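Monday night's confession: I have spent most of February teaching a robot to tidy a room that doesn't exist, and I have enjoyed it far more than I expected to.

Regular readers will know I've been helping out on the Kadetau project for a while now, mostly doing the dull bits, renaming files and checking that episodes end where they say they end. Well, I've been promoted! Sort of. Bianka Szénási, who runs our little group, had two of her regular operators leave for other jobs and she needed somebody with evenings free and steady hands. I have evenings free. She took my word on the hands.

So now I'm an operator, and people keep asking me what I do all evening, and I keep giving bad answers, so I'm going to have a go at it properly.

You sit in a chair. You hold a controller in each hand, although on our tasks only the right one does much – the left is for moving the view and for the buttons that start, stop and throw away. On the screen is a simulated room, and in the room is a robot arm, and you mostly see the world from a camera up near its wrist, looking along the fingers. You move your hand, the gripper moves. You squeeze, it closes. The software (it's called Dosis, and it has a personality, which I'll come to) records every bit of that, and later on a learning program gets fed the lot and tries to work out how to do the same job on its own. My part is over long before then. I just do the job, over and over, in as sensible a way as I can manage.

The current batch is all about things that have ended up on the floor. You get a line of text at the top telling you what to pick up and where it's supposed to go, then you get on with it. Every episode the room is shuffled. The furniture shifts, the floor changes, the rug changes, and somebody's taste in ornaments gets scattered about by a script that has no shame whatsoever. I've had a night of nothing but teapots. I've had a cactus in the middle of a doorway.

This week it's been pictures, as in pictures for the wall, and I want to have a moan about pictures.

A cube is lovely. A mug is fine, you've got a handle and a rim and plenty of side to get hold of. A framed picture lying flat on the floor is a horrible thing to pick up with two fingers. It's thin, so there's hardly any edge to grab, and if you come straight down on top of it the fingertips touch the floor before they've got anything between them. The first evening I did the same thing every time: open wide, hover over it, come down, close, and watch the fingers skate over the top and meet in the middle like someone trying to pick up a coin in mittens.

Kyriaki Sfakianakis, who has been doing this since long before me, watched about a minute of it over my shoulder and said "you're square to the room, be square to the frame". Then she went and made her tea.

She was right, of course. Your instinct is to line yourself up with the walls, or with whatever big piece of furniture is nearby, and the picture is hardly ever lying straight with any of those. You have to roll your wrist until the fingers match the sides of the thing you're after, and you have to do it while you're still high up, when there's room to be wrong. If you start twisting once you're down by the floor you'll knock it, and then it's at a new angle and you're chasing it across the rug.

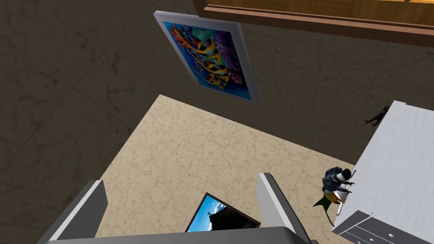

The other trick is going for a narrow part. If the picture is longer one way than the other, take it across the short side, otherwise you're opening the gripper to its limit and there's no slack left for being a bit off. And go slowly for the last little stretch. I'd been told that on the first day and had nodded and then completely ignored it, as I was rather keen on getting my numbers up.

Ah yes, the numbers. The target for the whole batch is 2000 good episodes between all of us, and there's a tally that everybody can see. I told myself I wouldn't look at it. I look at it constantly. When I left last night it stood at 2351, which sounds like we've finished and gone for a lap of honour, but that's the raw count before Anca Bratu has been through it, and Anca is merciless.

Her job is reviewing. She plays episodes back at speed and throws out the ones that would teach bad habits, and I learned more from sitting with her for an hour than I did from the whole of the handbook. Things that get you thrown out, in no order at all: waving about at the beginning while you work out where you are. Dropping the object close enough to the right place and calling it done. Going round the houses to avoid a chair that was never in your way. Stopping dead in mid air for several seconds, which in my case means I was having a drink.

That last one surprised me. I'd thought a pause was harmless, but she says the program can pick up the pause as if it were part of the task, and then you have a robot that gets halfway to the table and stands there thinking. I did feel a bit guilty imagining a whole robot brought up on my tea breaks.

What she doesn't mind, and this cheered me up no end, is a mistake that you fix. If you miss the grab, back off calmly, line up again and get it the second time, she'll often keep it. There's even a tag for it. The idea is that a robot that has only ever seen perfect grabs has no clue what to do after a bad one. I have contributed very generously to that category.

Now, Dosis. I don't want to be rude about it because Grigore Anghel built most of our end of it and he reads this blog (hello Grigore!). When it's behaving it's wonderful, your hand and the gripper feel like the same thing and you forget there's anything in between. When it isn't, there's a small lag, and the lag is awful because you start correcting for where the gripper was and not where it is, and you end up swaying from side to side like you're on a ferry. The cure is to stop moving altogether, let it catch up and begin again. And then delete the episode, see above.

The physics has its moments too. Last week I closed the fingers on the very corner of something and it shot off across the room at a speed I can only describe as personal. Grigore wanted the recording. He was delighted with it. I think he's saved it somewhere for the next time they need to explain to visitors why contact settings matter.

I've also found out that I'm much worse at judging depth than I thought. Looking along the fingers, everything on the floor seems to be the same distance away until you're nearly on it. Shadows are the best help. I watch the shadow more than I watch the object these days, and I've caught myself doing it at home with the washing up, lowering a plate on to the rack with great care while looking at the worktop. My other half has asked me to stop.

A few of you asked in the comments last time if I need to be good at video games for this. I'm terrible at them, so no. Inna Tymoshchuk, who started the same week I did, used to ice cakes for a living and she's the best of all of us by a mile. Her episodes are so smooth they look speeded up, but they aren't, she just never does anything twice. She says it's the same as piping, you decide where you're going before you squeeze. I've tried to copy her and I get there for maybe three goes in a row before I start rushing again.

On practical matters, for anyone tempted: rest your elbow on something. I do 20 minutes and then get up, and I set a timer, because I won't notice otherwise and my shoulder certainly will. Wear comfy shoes even though you're sitting down (I can't explain it, it helps). Keep your drink out of reach until the episode has been saved.

Next month we move on to drawers, which Kyriaki describes as "pictures but angrier". After that there's talk of trying some of it on the actual arm over at Stoica, with one of us driving and the others standing well back, and I've already put my name down. If they let me have a go I'll write it up here, lag and all.

Right, timer's gone. I owe Anca some better episodes.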